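Planning and Holding a Demonstration Visit in a Robotics Workshop

Applies to: all groups working in the main hall at Sestska
Read together with: Hall Safety Rules; Visitor Registration

Purpose

This guide explains how to prepare and carry out a demonstration for outside visitors. It covers small visits by partner firms as well as the yearly open day in September. Staff who have hosted visits before should still read the section on the tabletop task, which has been revised.

Before the visit

Step 1. Agree on the audience and the length of the visit.
Write to the visiting group and ask what its members do. Engineers from a firm such as Verkumach will want to see control software and failure cases. School groups and members of the public will want to see a machine complete a task they recognize. A standard visit lasts two hours, including questions.

Step 2. Limit the size of the group.
No more than 19 visitors may be in the hall at one time. On the open day, when nearly 100 people may register, visitors are divided into groups at the front desk and brought in by turns. The host of each group keeps the list and checks names at the door on the way in and on the way out.

Step 3. Choose the task.
Select a task that the system has performed reliably during the past month. A new task is not to be shown to visitors for the first time. Simple handling tasks are preferred: picking up an object, placing it at a marked position, and returning the arm to rest. The full run should take less than 5 minutes so that it can be repeated on request.

Step 4. Prepare the written material.
Each station needs one printed sheet that states the name of the project, the purpose of the task and the name of the contact person. Sheets for the Plikero project are kept with the front desk. Other groups print their own. Use everyday words and avoid internal abbreviations.

Step 5. Hold a rehearsal.
Run the complete program on the afternoon before the visit, with one colleague acting as a guest. Start each station from a full shutdown. Note the time each one needs to become ready, and enter it on the schedule.

On the day

Step 6. Open the hall at 8:30 a.m.
Check that the emergency stops work and that the walking route is clear. Bags and coats belong in the cloakroom. Cables that cross the route must be covered.

Step 7. Give the safety talk at the door.
The talk covers the marked route, the emergency stops and the rule that visitors do not touch equipment unless invited. It should take no longer than two minutes. Repeat it for every group, including those that have visited before.

Step 8. Run the demonstration.
One person operates the system and another speaks. The speaker describes what the machine is about to do, waits for it to finish, and then takes questions. If a run fails, the speaker says so plainly, the operator resets the station, and the run is repeated once - a second failure ends the demonstration at that station.

The tabletop task

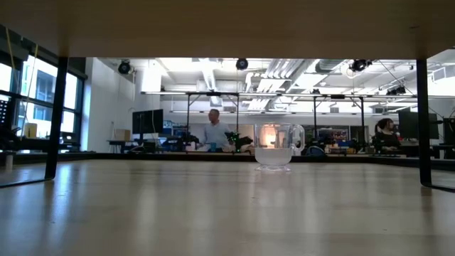

Handling tasks at the tabletop stations follow a fixed order: calibration, a run with a plain solid object, and then a run with the object chosen for the visit. The host explains at the start which of these the visitors are about to see. Visitors often ask why one object is harder than another, and a clear glass mug with a handle on one side is a good choice for the answer. Its walls take on the colors of whatever lies behind it, in this case a warm orange, and a glossy wooden tabletop adds reflections of the ceiling lights. Invite the group to look at the mug from different sides of the station before the run begins, and point out that its handle gives it a clear direction on the table.

Groups using the Xiong software should load the settings for transparent objects in advance. Changing them in front of visitors causes a long pause.

After the visit

Step 9. Return every station to rest and switch off power to the arms before the last group leaves the hall.

Step 10. Record the number of visitors, any failed runs and any questions that could not be answered. Send the record to the front desk within 5 working days. Replies to open questions are sent to the visiting group by the host.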